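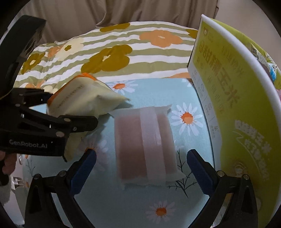

Slide 1: pink-and-white packet on the daisy sheet.

Cold soups, Plurkberg library talk. Keep it to 15 minutes, they lock up.

Open with the July heat. Say I gave up on the stove by noon and lived on cucumber soup for 16 days. Pause for sympathy. Expect little.

Base recipe: 3 cucumbers, 2 cups plain yogurt, dill, garlic, salt. Blend, chill, done. Someone will ask about peeling. Peel if you're bored.

Beet version next. Mention my one white shirt, now retired.

Ollholm way: buttermilk and a boiled egg. Don't get drawn into the egg argument again.

Salt after chilling. Cold food tastes flat, say it twice, they'll be writing down the dill.

Hand out tasting cups. Questions while they chew.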